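The planner had been down to 137 failures since lunch and Thomas Caputo was already calling it solved.

"It was 284 yesterday," he said. "Look at the curve."

Mirjam Michiels looked at the curve. It was a nice curve. She had seen nice curves at Basgate, in the last months before they sold the desks.

"What did you change?"

"The timeout. And the grasp scorer throws out anything it isn't sure of."

"So it fails less often because it tries less often."

"It's choosier."

She pulled the log across to her own screen and scrolled. Skip, skip, skip, success, skip. The new build was called Mallgate, after the street with the good bakery, and it had a great deal to say about confidence. Of 541 scenes it had declined 300. Those weren't counted as failures. They weren't counted as anything.

"The people at Oyelaran want a number," Thomas said. "I've got a number."

"You've got two numbers and you're hiding one of them."

He went off to make tea, and took a long time over it. It was nearly five and dark outside, November dark, with the rain going sideways past the car park lights. Mirjam put her coat on, took it off again, and opened the recordings the planner was supposed to be learning from. 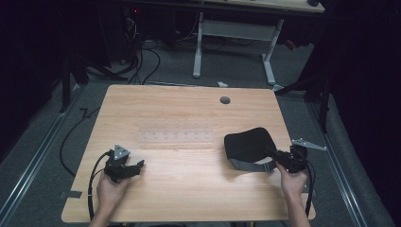 She ran one at half speed with the scorer's opinion printed alongside. Zero point three. Zero point two. A person had done the task with grippers, not even carefully, and the software thought it was a bad idea from start to finish. She tried another. Zero point two again. If it had been in charge it would have skipped the lot.

Thomas came back with one mug.

"It doesn't believe its own training data," she said.

He leaned over and read the column of figures, then read it again from the top.

"Could be the calibration."

"Could be."

"Skoromska's scorer did this. They put an offset in."

"How big?"

He drank some of the tea. "Big," he said.

She turned the skips back into failures and set the whole batch going again. The curve redrew itself from the left, slowly, and Thomas sat down to watch it with his coat still on the chair behind him.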